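About Flelletwood

Flelletwood looks after two-armed robot cells for people who would like them to keep working. We set them up, come back when they sulk, and leave a binder behind that somebody eventually reads. Our workshop is in Avville, behind a tile showroom whose customers we redirect several times a week.

How we started

Our first job was a cell for Vass, who had bought two arms and a table and then discovered that the three had never been introduced. It took us 33 visits. We now do it in far fewer, mostly by checking the cables before anything else, including coffee.

What a setup looks like

We bolt down the arms and level the table. We run every joint through its travel and watch what the cables do, because a loop that looks generous at rest can be very short at full reach. Gripper fingers get 100 open-and-close cycles before they are trusted with anything. Then we tape brown paper over the table, which costs next to nothing and shows up every scuff and dropped screw.

After that comes the cup rack. Plastic cups are light, they roll, and they make a terrible noise on the floor at 4 p.m. They are also the best test we know of whether two arms agree on where the table is. Our in-house checklist, Bratano, has 104 lines, and the cups have caused most of them.

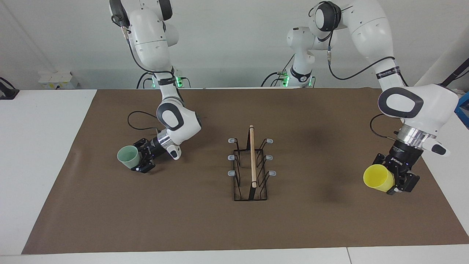
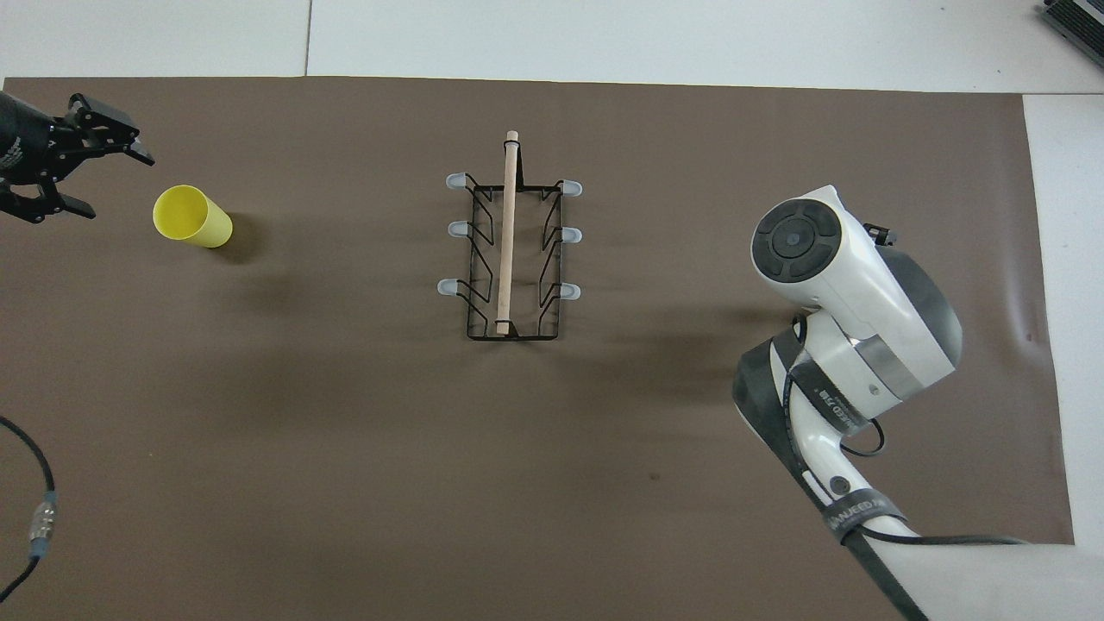

Aftercare

Every cell we install gets a service call at 2,000 running hours. We check the wrist fastenings, clean the finger pads, replace any tired cable and change the paper. If you have moved the table in the meantime, please say so when you book. We will find out anyway, but it takes until lunch.

Visiting us

The workshop is open by appointment. Ring the bell on the left. The one on the right is for tiles.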